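The woman who runs the test bench at Clallbridge asked me to leave her name out of this, and then talked for most of a morning anyway. She used to manage a housewares store, which I think explains why she's so hard to impress. She has folded a lot of towels in her life and she doesn't see why a machine should get applause for folding one.

I asked her the question everybody asks me at parties, whether a robot can clean up my kitchen yet.

"Your kitchen? No," she said. "A kitchen I've set up, on a good day, some of it."

Her job is to think up chores. Pick this up, put it there, move the breakable thing out of the way first. Each one gets run 200 times in simulation before anybody lets it near a real counter, and she reads through the failures herself, with coffee. She told me the failures are her favorite part (mine too, by the end of the visit!).

"People want to see the cup go in the dishwasher," she said. "I want to see what it does when there's a picture somebody took off the wall and left lying there. That's what a house is. Things are lying there."
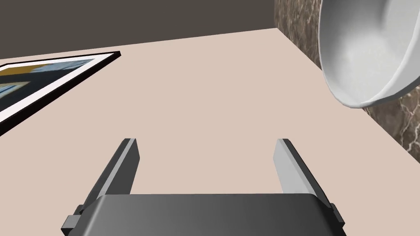
Flat things are the worst, she told me. A bowl has a rim, so there's something to get hold of. A frame lying flat on a table gives you a thin edge and that's it, and you and I would just slide it off the side with a fingertip without noticing we'd done anything clever. The software her group uses, Plolum, has tried 4 ways of doing it so far. She likes one of them. "The other three I'd describe as enthusiastic," she said.

So what about stores, I wanted to know. Surely a shop floor is easier – straight shelves, same boxes every day?

She laughed at me a little. Last September her group did a restocking trial with a home goods chain called Heltance, and she went along every day it ran. The boxed items went fine. The shelf of mixed bowls did not, mostly on account of customers putting things back wherever they liked. "A person straightens that shelf while answering a question about the restrooms," she said. "We'd have to stop, look, think, and ask everybody to stand back."

I pushed her on dates, and she wouldn't give me one. The people at Wendt, who pay for part of the work, push her on it too. What she would say is that wiping a clear table is close, and that carrying one bowl from a counter to a table is closer than she expected when she took the job. Making a bed, she doesn't want to discuss.

Before I left I asked whether she'd have one at home. She thought about it for longer than I expected.

"For the dishes, if it was slow and quiet and I could go to bed," she said. "But I'd put my grandmother's bowls away first."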